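Layug Students Get a Grip at Open Table Night

6/26/24 – What a turnout! The Layug robotics club filled the Ulico workshop with 30 students, and the hand-held grippers hardly got a rest. Teams have been practicing since May for the Tidirport meet, where each gets 7 minutes at the table. Small boxes are the favorite so far – everybody wants another turn!

Open fingers over bare wood, and on either side of a green box:

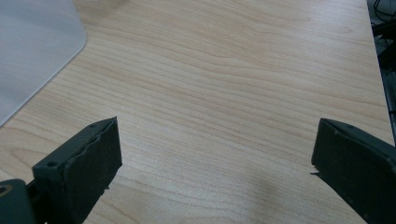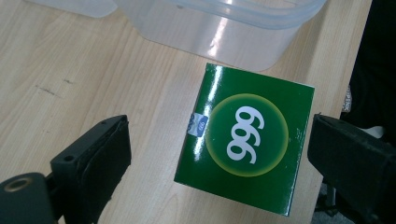
Next Up at Fellisico

Sign-up for the beginner class is open, with room for 50.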